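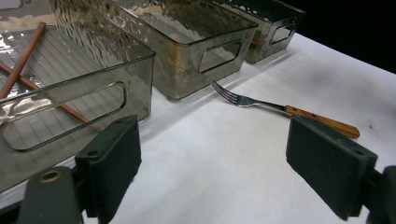 Karabo Mkhize meint ja, die Greiferfrage sei längst entschieden: Wer 2019 noch parallele Backen vergleiche, könne auch gleich Schreibmaschinen testen, die Zukunft gehöre der Hand mit fünf Fingern und möglichst vielen Motoren.

Ich habe dazu eine Meinung, und sie ist unmodern. Seit September probieren wir Greifer an Besteck aus, also an Dingen, die flach auf dem Tisch liegen und dort offenbar auch bleiben wollen. Eine Gabel mit Holzgriff ist für jeden Prospekt eine Beleidigung. Die Prospekte zeigen Würfel. Würfel haben Kanten und gute Manieren.

Der Radik, unser Fingerwunder, braucht zum Kalibrieren 28 Minuten und danach Zuspruch. Von 100 Versuchen an der Gabel hat er rund die Hälfte geschafft, was der Hersteller in seiner Antwort an uns »vielversprechend« nannte. Der Ekulik hat zwei Backen, geht auf, geht zu und wird in keinem Vortrag erwähnt. Er lag deutlich vorn, auch bei den Essstäbchen in der Rauchglasoptik-Box, wo man über den Rand hinweg greifen muss und die Kamera sich mit durchsichtigem Kunststoff herumschlägt.

Überhaupt, die Kamera. Über Finger wird gestritten wie über Fußball, über Spiegelungen spricht man ungern. Dabei kann der teuerste Greifer wenig ausrichten, wenn die Tiefenschätzung eine getönte Wand für Luft hält. Dineo Van der Merwe wollte das Geld für den zweiten Radik deshalb in Licht und Optik stecken – sie wurde überstimmt, mit 4 Gegenstimmen, eine davon meine. Ich war damals noch von der Hand beeindruckt.

Mkhize hat recht, dass zwei Backen keine Schraube eindrehen und keinen Schnürsenkel binden. Ich würde nur gern vorher die Gabel in der Box sehen. Bis dahin bleibt der Ekulik montiert, und der Radik darf winken, wenn Besuch kommt. Das kann er wirklich sehr schön.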